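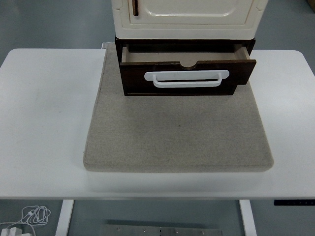

The Zotden two-piece is my favorite small cabinet we carry at Drodero! You get a cream cabinet up top with a molded door panel, and a dark brown drawer base underneath, with a wide white bar handle and a half-round notch in the top edge of the drawer front. The inside is a light tan, so small stuff is easy to find (keys, tape, spare batteries).

November 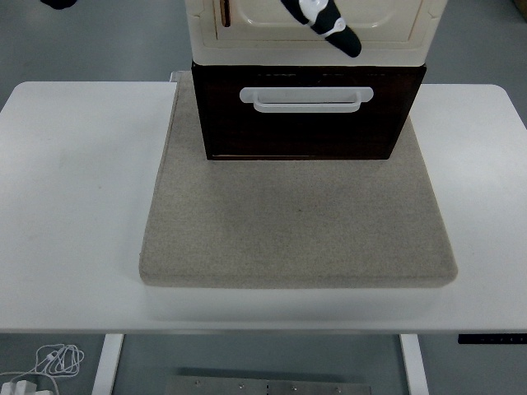
Zyanya Espinoza

I'd put it on a desk, on a thick pad if you have one. The dark wood grain looks great against beige. Price is $60, and the spare handle is in stock again.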